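Moving the Lekthorpe service off our old connection pool

For most of last year I kept a note on my desk that said "pool??" and did nothing with it. The service it referred to is called Lekthorpe. It is a plain Java application that takes order events from a queue, looks a few things up in Postgres, writes a few rows back, and sends a message on to the next system. It has run for a long time without much attention.

The trouble was a slow drift in response times in the afternoon. Nothing failed. A request that took 4 milliseconds in the morning would sometimes take 40 by three o'clock, and then drop back again after the nightly restart. The restart had been added years ago by somebody who has since left, with a commit message that just says "restart nightly".

I started with the database, as everyone does. The query times on the Postgres side were flat all day. Then I looked at CPU on the application hosts, which was also flat. The only graph that moved was one I had to add myself, which was the time between asking the pool for a connection and getting one.

Our pool was an in-house library named Nament. It was written before I joined and it had two features the team liked. It validated every connection before handing it out, and it logged a stack trace for any connection held longer than a limit. The first of these meant an extra round trip to the database for each borrow. The second meant that every borrow captured a stack trace in advance, in case it was needed later. Both were on in production. I don't think anybody had decided that. The defaults were set for a test environment and the production config file never overrode them.

Turning off the stack capture helped a bit. It took out a fair amount of allocation and the morning numbers improved. The afternoon drift stayed.

So I took a thread dump at three in the afternoon and another one at nine the next morning and put them side by side. The afternoon dump had 39 threads parked on the same lock inside Nament. The morning one had none. The lock guarded a list of idle connections, and the list was being scanned from the front on every borrow and every return. Entries for closed connections were marked dead but left in the list. A cleanup task was supposed to remove them. The cleanup task had died of an uncaught exception a few minutes after startup, and since it ran on a scheduled executor, it was never run again and nothing was logged. By mid afternoon the list had 3135 entries in it, nearly all of them dead.

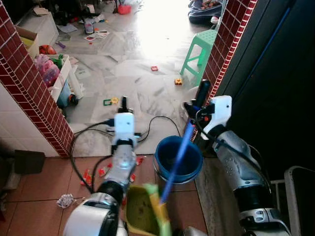 Why didn't I just fix the cleanup task and leave the rest alone?

I did fix it first, and it went out the same afternoon as a two-line change that caught the exception and logged it. The drift went away. But I had by then read the whole library, and I didn't want to be the person who owned it.

The replacement was one of the common open source pools. Swapping it in was mostly a matter of deleting code. Lekthorpe only touched Nament in one factory class, so the change there was small. A second service, Flitau, was harder. It had a subclass of the Nament connection wrapper that set the schema search path on checkout and reset it on return. The new pool doesn't let you subclass its wrapper, and I ended up moving the search path into the data source, with one pool for each schema. That uses a few more connections in total. The database has room for them.

A few things I had to look up along the way, written down for the next time:

The maximum lifetime of a connection should be set shorter than whatever the firewall or database allows. Ours was longer. That is where all those dead connections came from in the first place.

The pool size was set to a large number on the theory that more is safer. I brought it down in steps and watched the wait time. It stayed level for much longer than I expected. We are now at 40 for Lekthorpe and I suspect it could go lower.

Scheduled executors stop repeating a task if it throws. It's in the Javadoc. I had read that Javadoc more than once and still missed it in this code. I went through our other services looking for the same mistake and found it in Fabbri, our report generator, where a cache refresh had been quietly off for as long as the process had been up.

Checkout wait time should be on the main dashboard. It costs nothing to record and it would have saved me a week.

The nightly restart is still there. I turned it off in the staging environment in September and the process has been up since then with no drift that I can see. Heap after a full collection is steady and the thread count doesn't move. I'd like to see it get through a month-end load before I take the restart out of production.

Nament is still on the build server because one batch job depends on it. That job opens a single connection, uses it, and exits, so it doesn't need a pool at all. I have a branch that removes it and the tests pass, apart from one that checks for the old log message.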